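The first thing Satish Menon did when I sat down was push a spreadsheet across the desk at me. "People want to talk about the arms," he said. "I want to talk about the shipping."

I'd come by to ask how a small outfit like Wistora goes about buying a two-armed robot without going broke, and I figured we'd start with payload and reach and all that. Nope! We started with line 17 on his sheet, which is freight, and we stayed on freight for a good while. I had coffee, so I didn't mind.

Menon has been buying equipment for one company or another since 2007, mostly packing gear in the early days, labelers and tape machines and a conveyor he still talks about like an ex. Wistora does returns and kitting for small online sellers – mixed goods come in, somebody sorts out what's what, and it goes back out in order. Last August the owners told him they wanted a robot on that work and asked him for a number.

"I gave them a number the same afternoon," he said. "Worst thing I did all year. I took the price off the quote and added a bit. They wrote it down and it became the budget."

So what did he leave out? He laughed and started scrolling. Spare fingers for the grippers. Cables. A second table. Training days for the two people who'd be working with it. Electrical work, which came in higher than the electrician said it would (I have never met anyone this didn't happen to). And then the support contract, which he'd assumed was part of the price and which was very much its own page.

He ended up with two serious quotes, one from Tumano and one from Kaewsai. The Tumano quote was cheaper up front by a nice margin, and he was leaning that way until he asked both firms the same dull question: what does a replacement gripper cost and how long do I wait for it?

"Kaewsai sent me a price list in an hour. Tumano sent me a brochure," he said. "A very pretty brochure. I still have it."

He went with Kaewsai, in the end on a lease with an option to buy. I asked if he'd looked at secondhand, and he had, through a reseller called Zendthorpe. He liked the people there and he'd buy a used stretch wrapper from them tomorrow. For arms, though, he couldn't get a straight answer on who would update the software, and he decided he was too old for that kind of adventure.

We got onto cables next, because I'd made some crack about how nobody gets excited over a cable budget. Menon does. His plan has $479 in it just for spare gripper cables, and he told me the exact figure twice. An arm that reaches and twists all day is hard on whatever is strapped to the outside of it, he said, and he'd sooner have a spare in a drawer than a dead arm on a weekday. He wanted one set on the shelf before the first day of work and he got his way.

The other thing he fought for was mess. Both vendors had offered him a demo, and both demos used a handful of neat matching boxes set out in a row. He asked them to try it with the sort of thing his own people deal with.
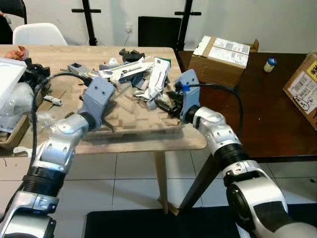 "If you only budget for tidy, you're going to need a person standing there making it tidy," he said. "And that person is a cost. Put the person in the spreadsheet." He had, too. It's a line called "table help," at half a day every day for the first year, and it's the line the owners keep asking him to trim. So far he hasn't.

I asked what he thought the payback would be and he made a face. His first version of the plan said 2 years. The current one has a range and a paragraph of explanation under the range, and he told me he likes the paragraph better than the number. A lot hangs on bagged items, he said. Boxes he can guess at. Clear bags he won't guess at until he has a few months of pick records to look at.

Would he do anything in a different order? Floor space, he said right away. He'd tape it out before asking for a single quote – tables, stands, room for a person to walk behind, somewhere for the cartons to go when they come in. He priced the robot first and then went looking for a place to put it, and a shelving unit had to be moved at a cost he's still a little sore about.

I wanted to know what he'd tell someone in his chair who has just been asked for a number by the end of the day. "Say Thursday," he said. "Then call on Thursday and ask for another week."

He's putting together the renewal figures for the lease now, and he let me read over his shoulder while he changed the freight line again.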